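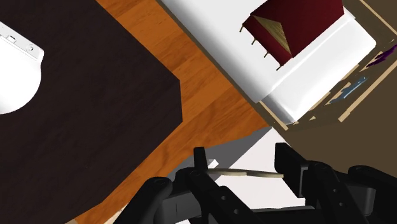
How many trials should you run before you report a success rate for a simulated household task? We settled on 200 per task, with the number written down before the first one starts.

Mwanahawa Mwaipopo
24 December 2019

That rule is in the new Nurnemum practice guide and I am so happy it's finally out! Seven pages, plain words, no login. I'll go through the parts I like best in this thread.

First up: say what counts as success before you run anything. "Bowl moved to the shelf" sounds clear until two people score the same run differently. Is it done if the gripper is still touching it? Our rule is that the gripper is open and clear, and the object stays where it is for 2 seconds.

Second: publish your start states. All of them, including the ugly ones where an object spawns half over an edge. At Murnetti we used to throw those away by hand, and everybody had their own idea of ugly. Now a start state only goes if a written check rejects it, and the check ships with the results.

Third, and I will go on about this forever: log the resets. If the Dirker runner restarts an episode after a physics glitch, that restart goes in the table. Quietly rerunning until it behaves is how two teams get different numbers from the same code (ask me how I know).
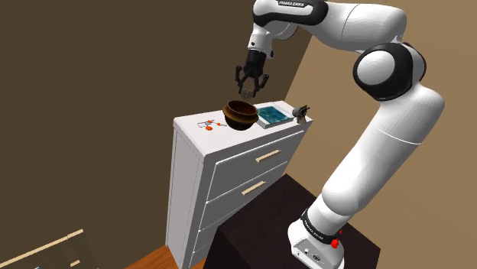 Clutter is where the guide gets really fun. Lots of us test on a bare surface with one object and then call the task "tidy the bedroom". The guide asks you to name the target, then name everything else within reach and say whether bumping it is a failure. So for a dresser top with a wooden bowl right under the open gripper, you'd also list the flat blue-covered thing to its right and the little gray figurine at the back corner. If the arm gets the bowl and sweeps the figurine off, do you score that as a win? Decide first!

We score it as a failure with its own code, so you can still see that the grasp worked. Muli, our scoring script, reads those codes and prints both rates side by side. It's a tiny change and my favorite thing in the whole release.

Someone already asked about drawers. Same idea: write down how far open is open. We use a share of full travel, measured from the joint, never judged by eye from a render.

Also please report the camera setup. Policies can be very touchy about viewpoint, and "wrist and side view" leaves a lot out. Give positions, angles, and image size in a file people can load.

Comments on the draft rules for soft objects are open until February. Cloth is hard and we want to hear from people who have fought with it. Send me your worst reset bugs too, I collect them.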